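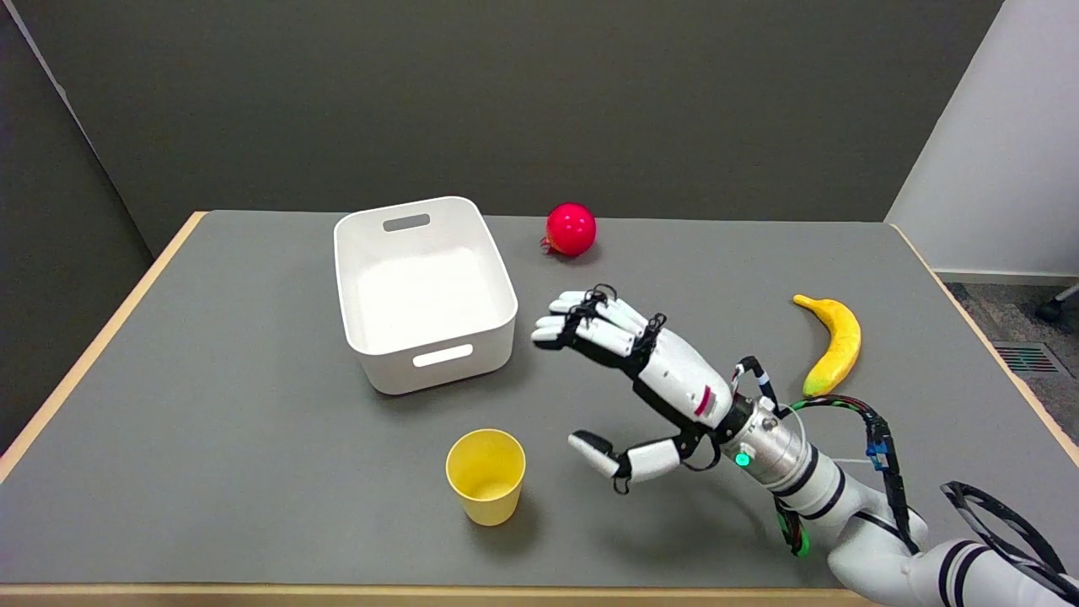 Where Does All the Fruit Go? Food waste in our halls
Project report by Lụa Cao, with Thu Lâm
31/03/2018

Why we picked this

Thu and I share a kitchen at Cimholm, and by the second week of term we'd both thrown out a depressing amount of fruit. Mine was mostly pears (I buy them hard as rocks, forget them, and then they're soup). Our tutor wanted a topic we could measure with kitchen scales and a spreadsheet, so food waste it was!

What we did

We asked people on our floor to keep a waste diary and weigh anything they binned. 35 students signed up and 34 handed something in, though a few diaries were clearly filled out in one go the night before. You can tell from the pen. The diaries ran for 21 days and covered fruit, bread, salad and leftovers. Tea bags and peelings didn't count — we argued over banana skins for ages and left them out in the end.

What we found

Altogether the diaries came to 3558 grams of fruit that could have been eaten. I'd expected bread to be worse, but people freeze bread. Hardly anyone freezes fruit. Bagged salad was the other big one, and nearly every entry for it says "slimy".

The reasons were more interesting than the weights. Lots of people bought a big net of something at Molari on the way home, as the small packs cost nearly as much. Others said they simply couldn't see their food. Our fridge shelves are deep and shared between four, so things drift to the back behind somebody's giant tub of yoghurt. One person found a mango from October, which we haven't included in the totals but did want to mention.

Pomegranates got a whole comment of their own in one diary: "love them, can't face the mess". Fair enough! Thu's way is to cut one into quarters and knock the seeds out under water in a big bowl, and I've been doing it like that ever since.

What went wrong

We should have asked how much people bought as well as how much they binned. Without that, someone who eats loads of fruit looks wasteful next to someone who lives on toast. Two sets of scales also disagreed with each other by a few grams, and we only noticed halfway through.

If we did it again

I'd run it for a whole term and include the other floors. Thu would like to try a "please eat me" shelf in the kitchen and weigh the bin before and after. She's already asked the hall office about it and we're waiting to hear back.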